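Workshop notebook, November. Dye bench, Clendarmont shed 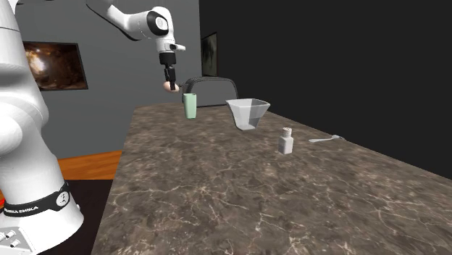
Gripper closed on the small egg-shaped one, above the table.

Picking up from last page. Eucalyptus bark bath no. 4, wool skeins from Merrick. Bath had been sitting in the big enamel pot overnight with the lid on, smelled like cough lollies by morning. Strained through old pillowcase, twice. Still bits in it.

Skeins mordanted with alum the usual way. Ran out of the good alum partway, finished with the tub from Ranbridge, which is a coarser grain and took forever to dissolve. Labelled those two skeins R with a knot of red cotton. Please do not cut the knots off, whoever is winding.

Into the bath 9.30 am. Brought up slowly, gas on the lowest setting that would stay lit. Wind getting under the shed door and blowing it out, relit it a few times then gave up and put the hay bale across. Works fine. Leave the bale.

Colour so far:
Merrick alum: proper orangey tan, a bit of rust in it. Very happy.
Ranbridge alum: browner, flatter. Might be the alum, might be the spot in the pot. Not going to argue from two skeins.
The unmordanted bit of string: beige. As expected.

Rain tank water this time, not town water. Last month's lot was town water and came out duller but the bark was a different tree as well so that's two things changed at once, my own fault. Next round same tree, same bark, split the batch. Write the tree down!! It's the big one by the Kivton road gate, the one shedding in long strips, not the one near the dam.

Bark notes. Dry strips beat the fresh stuff again. Fresh gives you a lot of gum and a scum line on the pot that has to be scrubbed off with bicarb. Broke everything up to finger length, soaked 13 hours. Meant to do a full day but needed the bucket.

Iron dip on one end of a spare skein, just to see. Went a dark olive grey almost straight away, quicker than I could get the tongs in. Pretty. Wool feels harsher at that end though, rinse more next time and use less iron. Iron pot stays on the bottom shelf by itself, and so does its spoon. Somebody had the iron spoon in the madder jar and now the madder is purple brown. The madder isn't ruined but it isn't madder.

Rinse: cool water, no shocks, third rinse nearly clear. Hung them on the back verandah out of the sun. Magpies took an interest in the red knots.

Lightfastness cards from winter came off the window. Half covered with foil, half open, same as always.
onion skin: faded heaps, don't sell it to anyone
wattle: bit paler, acceptable
eucalyptus bark: can hardly see the line
walnut: no change I can pick
Put the cards back in the green folder behind the scales. Need fresh foil.

To get: alum (the fine one), pH strips, a thermometer that reads, a new pillowcase. Gas bottle is nearly empty, going by the weight. The big tongs are rusting at the hinge and left a mark on one skein, so use the wooden dowel untill they're replaced.

2 pm, skeins still damp. Weigh them in the morning and write it on the facing page, then start soaking for no. 5.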